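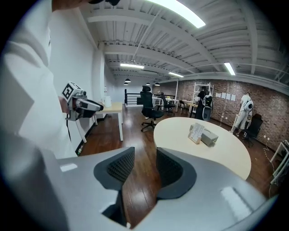

Tool view, padded fingers open. Second gripper with marker cube at left.

January 2019 – Ditura notebook, pose tracking from marker cubes

Repeated the jitter test with the new filter window. 400 frames per run, 8 runs. Median position error went from 14 mm to around 3 mm, but lag is up and fast wrist turns still smear. Window stays short for now. The October calibration is no good for the left cube – redo before the next batch.

Head view checked against tool view for time offset. Both grippers need to stay inside the head view at the start of a run or the sync step fails.

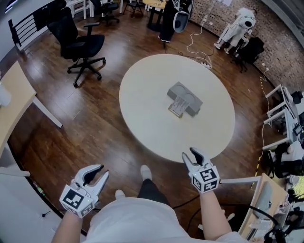

Uddin thinks the lag comes from the sync step and wants the raw poses logged before any filtering. Will add that to the next run.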